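I have spent most of October trying to find out whether a small shrub is one species or two. A thread, for the six of you who stay for these.

The shrub grows on one limestone ridge above Worunley and, depending on who you believe, also on a second ridge across the valley. If it's one species, it is doing so-so. If it's two, both are in trouble. The plants have not been told.

The original description dates from a time when you could name a plant from one dried twig and a good feeling. The twig still exists. It has no flowers, four leaves, and a label that says "hills." 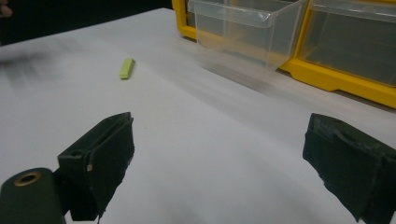
White tabletop, a bit before 9 a.m.

Enter Nabil Nasrallah, who split the thing in two on the basis of hairs on the underside of the leaf. Enter Imad Geagea, who put it back together a few years later on the basis of the same hairs. They share an office. I've been in it. There's one kettle.

The case for two: plants on the east ridge have short, bent hairs and cones of fruit that ripen late. The case for one: so do a fair number of plants on the west ridge if you go up in a dry year and look at the shady side.

I went up in a dry year and looked at the shady side. Can confirm it's steep.

Then there's the matter of how many are left. The last full survey came up with 1,043 mature plants across both ridges. The one before it said 2,000, a number so round that I suspect it was arrived at from the car.

"Mature" is doing a lot of work there, by the way. On the Moussa side a plant counts as mature once it has fruited. On the other side it counts once it's knee high. Whose knee is not recorded.

Seed is its own headache. We sowed 200 last spring and got seedlings from 50, which for this shrub is a triumph and for a bean would be a scandal. They want a cold winter, then a warm spell, then another cold winter. I have had landlords who asked for less.

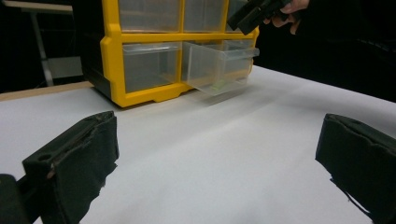

Yellow frame, clear drawers.

Someone will ask about DNA. Yes, we asked about DNA. Leaf samples from both ridges went to Alteck for sequencing and the answer was that the two groups are "weakly differentiated." Nabil read this as differentiated. Imad read this as weakly. Back to the kettle.

For the rating, it matters a lot. As one species it probably sits at Vulnerable. Split it and the eastern one goes straight to Endangered on range alone, and there's money for fencing. I'm sure that has never crossed anybody's mind.

Meanwhile the goats have formed no opinion on the taxonomy and eat both.

The checklist people at Bisari currently list it as one accepted name with the other as a synonym. The spring version had them as two. If you labeled a pot in June, please go and relabel your pot. If you labeled it in pencil, you're smarter than I am.

My own view, since a couple of you asked: one species, two subspecies, everybody equally annoyed. I've drafted it up. Both of them have sent comments and the comments are longer than the draft.

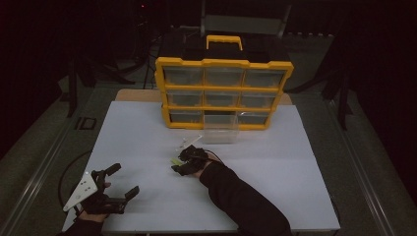 Bottom middle drawer, open.

Next job is fruit from the west ridge, assuming the track is passable and the goats have left any. Will post the leaf hair photos when I can get one in focus. They're very small hairs.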